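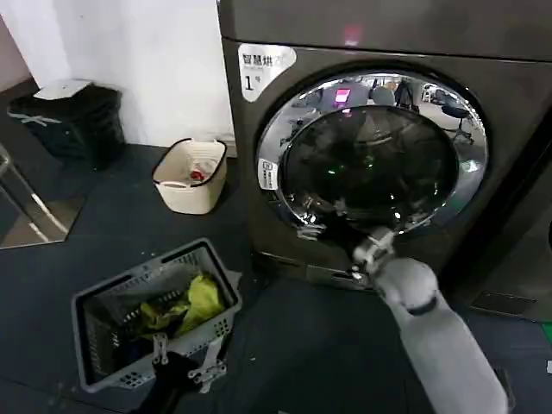 Machine 1, October.

Calendula balm, batch 396, second try. I came in early and had the bench to myself until 10, a lovely way to start, and I got the infused oil strained before Mehwish arrived with the new tins. The oil has been sitting on dried petals for 30 days and it came out a deep, happy gold, much nicer than the last lot (which smelled a bit like hay, if I'm being kind). I used the Postell sunflower oil this time and I think I'll stay with it.

Wax went in at the old ratio, then I lost my nerve and added a little more, so please don't copy my number from the first page, use the one in the margin. Sabine thinks the balm drags on the skin when there's too much wax, and she's right, but the Stekari tins get carried around in people's pockets and a soft balm ends up all over the lid.
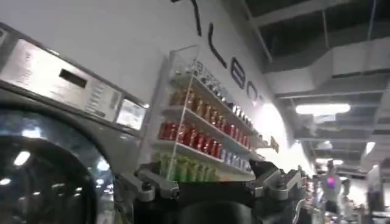 Can we put the lavender in while the wax is still melting?
Better to wait until the pan is off the heat and the mix just starts to cloud at the edges, or most of the scent goes off into the room and we end up using twice as much.

Omid asked me that one last week and I promised I'd write it down, so there it is, Omid! The same goes for the chamomile, only more so, and at that price I'd like to keep every drop.

Poured 2 trays. The first set beautifully smooth. The second has little dimples in the middle of each tin, and I'm fairly sure that's the draft from the door, so I've put a clean board over the tray

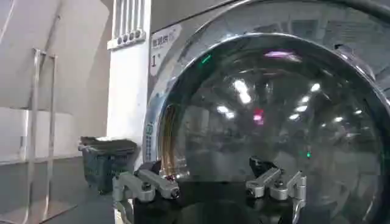 and moved it to the back shelf to see whether a gentle warm-up will level them out. If it doesn't, they can go in the tester basket, because there's nothing wrong with the balm itself and my own elbows would be glad of one.

Ladan tried a dab from the first tray on the back of her hand and liked how quickly it sank in, though she'd like less lavender and more of the honey smell from the wax. I'm tempted. The Barier beeswax has such a good smell of its own
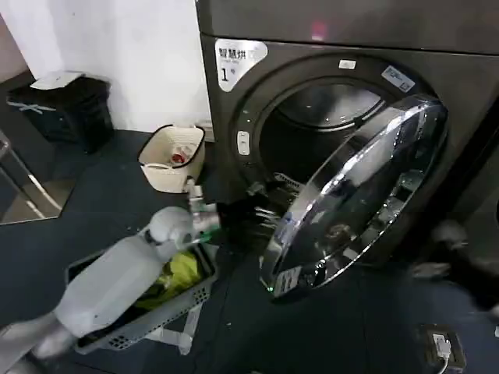 and it seems a shame to cover it up. For the next batch I'll halve the lavender, leave everything else alone, and keep a tin of each side by side for Nima to sniff without telling him which is which.

Still to do: labels for the first tray, more muslin, and wash the big funnel.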